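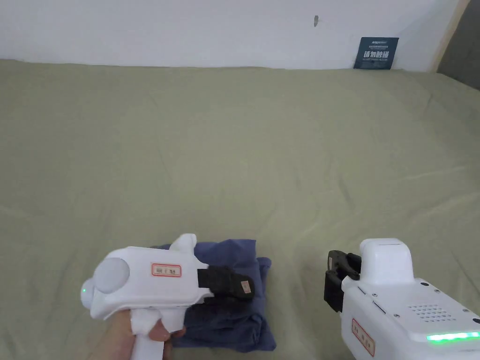
Olive-green sheet on a wide bed, sign card at the back right corner.

Hetine Bedding and Clothes, data card

Summary

Hetine is a labeled image set of made and partly made beds, the covers on them, and clothes left on top. It was put together for work on cloth outlines and fold labeling in ordinary rooms. The set has 1,041 images and 2,125 labeled regions. Labels are in English. Printed text in the images is kept in its original language and is not translated in the label files.

Contents

images/ : one file per view, no resizing
regions/ : outlines, one JSON file per image
folds/ : polylines for folds and creases, 272 images only
splits/ : train, val and test lists
CHANGES.txt

File stems match across all folders. An image with no entry in folds/ has not been labeled for folds. It should not be read as flat cloth.

Label classes

sheet: flat or fitted, any color. Both types share one class. Telling them apart needs a view of the corners, and most views do not show them.
cover: duvet, quilt or blanket used as the top layer.
garment: any item of clothing on or touching the bed. Subtype goes in the field "kind" (tshirt, pants, sock, other).
loose_cloth: cloth that can't be assigned to a garment or a bedding layer.
background: wall, floor, furniture, appliances, signs.

Labeling rules

1. The top layer wins. If a garment lies on a cover, the shared pixels belong to the garment.
2. A garment that hangs over the side of the bed is one region, including the hanging part. Earlier versions split it at the mattress edge.
3. Necklines and seams are marked as points, and only where they can be seen. Annotators did not infer them from the shape of the pile.
4. The field "state" takes flat, folded, crumpled or partly_crumpled. Use partly_crumpled when at least one panel of the garment can be traced from seam to edge.

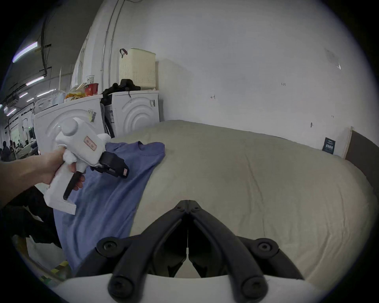 5. The far edge of a sheet or cover is drawn to the base of the wall when the two meet. Where there is a visible gap, the outline stops at the cloth.
6. Fold lines are drawn along the ridge, not the shadow. Creases shorter than the minimum length in folds/README are skipped.
7. Cloth away from the bed goes to loose_cloth, or to background if its outline can't be followed.

Splits

Images were assigned by room and bedding layer, so one bed may appear in more than one split with different covers. Users who need a split by room only should use splits/olla_rooms.txt. The Olla list has the same 1,041 images in a different assignment.

Known issues

Low-contrast folds on plain sheets are under-labeled, mostly in the darker areas near the corners. Two annotators working on the same sheet often agreed on the long diagonal folds and disagreed on the short ones.

33 region files have a self-crossing outline. They load in the Contreras viewer and fail in stricter parsers. Stems are listed in CHANGES.txt.

Color names in the "color" field are free text. Olive, sage and green are all in use and have not been merged. The same goes for beige and cream.

Version

The current release is Clultby, published in September. It replaces the old split outlines for hanging garments (rule 2). Scores computed on earlier releases are not comparable for the garment class. Sheet and cover outlines are unchanged.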